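3 历史滨海别墅室内陈设叙事的层级与可验证性

3.1 问题的提出

历史别墅转为高端住宿或短期租赁物业之后，其室内往往同时承担两种功能：一是供住客日常使用，二是作为物业历史叙事的物质载体。两种功能对同一房间提出的要求并不一致。日常使用要求家具尺度合宜、表面耐清洁、损坏后可替换；历史叙事则要求物件与特定时期、特定业主或特定事件之间存在可以陈述的关联。既有文献多从建筑保护或旅游营销两个方向分别处理上述要求，对二者在室内层面的交叉讨论较少。

本节以Enine与Skorico两处滨海别墅为对象，考察物业宣传文本中关于室内陈设的陈述如何形成，以及这些陈述在何种程度上可以由档案、实物或测绘资料加以验证。两处物业均建于坡地之上，主起居层面向海面，均经历过由家族住宅向经营性物业的转换。二者的差异主要在于档案保存状况：Enine别墅保留了较为连续的修缮账目和部分家具清册；Skorico别墅的早期文件在产权转让过程中散失，现存材料以口述和后期照片为主。

3.2 概念界定

本文所称“陈设叙事”，指物业方、中介机构或出版物以文字形式作出的、将室内物件或室内布局与历史内容相联系的陈述。仅描述物件外观或使用功能的文字，例如“起居室设有沙发与餐柜”，不计入陈设叙事。将同一物件与人物、年代、工坊或事件相联系的文字，例如“餐柜为第二任业主婚后订制”，则计入。

Sugawara将室内叙事的证据基础区分为直接证据与间接证据。前者包括清册、订单、带有确定年代的室内照片以及物件自身的题记；后者包括风格比对、业主后人的回忆以及同类物业的类比。Okonkwo对此提出修正，认为照片只能证明物件在某一时刻位于某一房间，不能证明物件的来源，也不能证明其在该房间内的持续存在，因此不宜不加区分地归入直接证据。本文采用Okonkwo的修正意见，将照片单列，并在编码时区分“在场”与“来源”两类主张。

需要说明的是，可验证性与真实性是两个不同的量度。一项陈述可能属实而缺乏证据，也可能有文件支持而文件本身有误。本文只处理前者，即陈述与现存证据之间的对应关系，不对陈述的历史真伪作最终裁定。

3.3 材料与方法

文本材料由300条陈述组成，取自两处别墅的宣传册、租赁页面、房间说明卡以及中介机构Stanitz编制的物业概要。选取时以句为单位；一句之中包含两项以上独立主张的，拆分后分别计入。完全重复的陈述只保留最早出现的一条，措辞有实质改动的则作为不同陈述保留。

每条陈述由两名编码者独立处理。编码内容包括所涉房间、所涉物件类别、主张类型以及证据等级。证据等级分为3级：第一级为存在清册、订单或题记支持；第二级为仅有照片、风格比对或口述支持；第三级为未发现任何支持材料。编码者意见不一致时，由第三方根据原始材料裁定，裁定理由记入附表。

物件类别的划分以可移动性为准。固定构件包括壁炉、嵌入式书柜、地面铺装与顶棚装饰；大件家具包括沙发、餐柜、床与餐桌；小件陈设包括灯具、靠垫、织物与器皿。此划分与艺术史中按工艺或材质所作的划分不同，其依据在于，可移动性直接影响物件与房间之间关联的稳定程度。固定构件通常随建筑转让，小件陈设则可能在一个经营季之内更换。

档案查阅以Enine别墅的修缮账目为主，辅以Chrysikopoulos家族文件中的往来信函。信函中涉及室内的内容零散，多为催付款项、更换窗扇及修补渗水墙面，对家具的记述限于运输与保险事项。Skorico别墅方面，本研究对10名曾在该处居住或受雇的人员进行了半结构式访谈，访谈提纲按房间顺序编排，避免先行提示宣传文本中的说法。

3.4 两处物业的叙事结构

两处物业的陈设叙事在房间分布上均呈现明显的不均衡。面向海面的起居室和主卧室集中了多数陈述，厨房、楼梯间与北侧服务用房则极少被提及。这一分布与房间的建筑史价值并不对应。以Enine别墅为例，其北侧楼梯保留了早期石作与铁栏，修缮账目中亦有逐项记录，但宣传文本对此仅作功能性描述。起居室的家具经过多次替换，可供追溯的材料有限，相关陈述反而最为密集。

造成这种错位的直接原因在于叙事的使用场合。租赁页面的文字须与房间照片配合，照片的选取以景观与采光为先，文字随之集中于已被选取的房间。Stanitz的物业概要采用同一套栏目，“起居空间”一栏为必填项，“交通空间”一栏则允许留空。栏目的设置在相当程度上预先规定了哪些房间需要历史，哪些房间可以没有历史。

在主张类型方面，Enine别墅以“来源”主张居多，Skorico别墅以“在场”主张居多。前者常见的句式是指明订制者或工坊；后者常见的句式则是称某物“一直置于此处”或“自建成以来未曾移动”。后一类句式在语法上较为保守，似乎只涉及位置而不涉及来历，但其验证难度更高。要证实某物从未移动，需要覆盖整个时期的连续记录，而现存任何一处别墅的档案都不具备这样的连续性。

访谈材料提供了若干反例。一名曾在Skorico别墅负责夏季值守的受访者指出，起居室家具每逢冬季闭馆均集中至内侧房间并加盖防尘布，次年开放时按当年住客的人数重新摆放。另一名受访者则记得，主卧室的床曾因楼板维修移入底层，前后历时两个夏季。上述说法彼此独立，且均与“未曾移动”的陈述相抵触。由于缺乏文件佐证，本文将其作为第二级证据处理，不据此改写物业史。

3.5 布局陈述与物件陈述的区分

编码过程中暴露出一个术语问题。宣传文本常以同一个句子同时描述物件与布局，例如称沙发与餐柜的相对位置“保持了最初的起居格局”。这类陈述中，物件可能是后期替换的，而格局可能确有依据；反之，旧家具也可能以全新的方式摆放。若将二者合并编码，则证据等级无从确定。

本文因此增设“布局”这一主张类型，定义为关于家具类别及其相对位置的陈述，不涉及具体物件的年代与来源。布局主张的证据包括平面草图、墙面固定痕迹、地面磨损以及电气点位的早期设置。与物件主张相比，布局主张较少出现在宣传文本中，但一旦出现，其获得第一级证据支持的可能性较大，因为墙面与地面通常比家具保存得更为完整。

在模型表达上，布局与物件同样需要分离。用于讨论布局的室内模型只须表达家具的类别、尺度与朝向，表面处理宜作概括，以免读者将模型中的色彩或材质误认为考证结论。沙发与靠墙柜类家具是起居空间中最常见的组合。

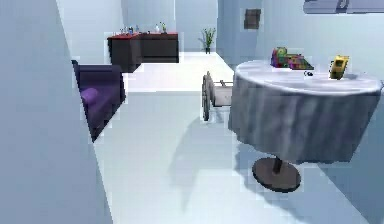
Skorico，10月

图1 起居空间的计算机渲染图。浅蓝灰色墙面，白色地面；左侧为紫色沙发及靠垫，后墙处为深棕色长柜，柜顶边缘为红色。

3.6 讨论

前述分析表明，陈设叙事的可验证性主要受三项因素影响，即物件的可移动性、主张的时间跨度以及文本的编制格式。前两项属于对象自身的性质，第三项则可以通过编制规范加以调整。若在物业概要中将“在场”“来源”与“布局”分栏填写，并要求逐栏注明证据等级，则相当一部分无法支持的陈述在编制阶段即可识别，无须待到出版之后再行更正。

对此可能存在两种反对意见。其一，住客并不以学术标准阅读房间说明，过细的证据标注会增加阅读负担。本文认为，证据等级无须全部呈现于面向住客的文本，可保留于内部底稿，仅在措辞上作相应区分。第一级陈述可用直陈语气，第二级陈述应注明“据家族回忆”或“依风格推断”，第三级陈述不宜进入出版文本。其二，口述传统本身即为物业遗产的组成部分，以文件有无为标准可能造成对口述材料的系统性贬抑。这一意见有其合理之处。本文的等级划分仅用于标示证据形态，不构成价值排序，口述内容可以作为口述加以记录和呈现，前提是不将其改写为无主语的事实陈述。

Sugawara曾建议以单一的“可信度分值”概括每处物业的叙事状况，以便横向比较。本文未采用这一做法。两处别墅的陈述在房间分布和主张类型上差异明显，合并为单一分值将掩盖这些差异，并使档案散失的物业处于不利位置，而档案散失与叙事编制是否审慎并无必然联系。

3.7 局限

本研究的对象限于两处物业，且均属同一海岸地带，所得结论不宜直接推广至内陆庄园或城市宅邸。Chrysikopoulos家族文件尚未完成编目，其中夹存的若干运输单据字迹漫漶，暂未纳入编码；一旦完成辨读，Enine别墅部分大件家具的证据等级可能由第二级调整为第一级。访谈对象以受雇人员为主，业主家庭成员的参与有限，由此形成的视角偏重于房间的维护与使用，对购置决策的了解较少。

此外，宣传文本处于持续更新之中。租赁页面的历史版本未能完整获取，个别陈述的首次出现时间只能依据纸质宣传册推定。对于这部分陈述，附表中以星号标出，并同时列出推定所依据的印本。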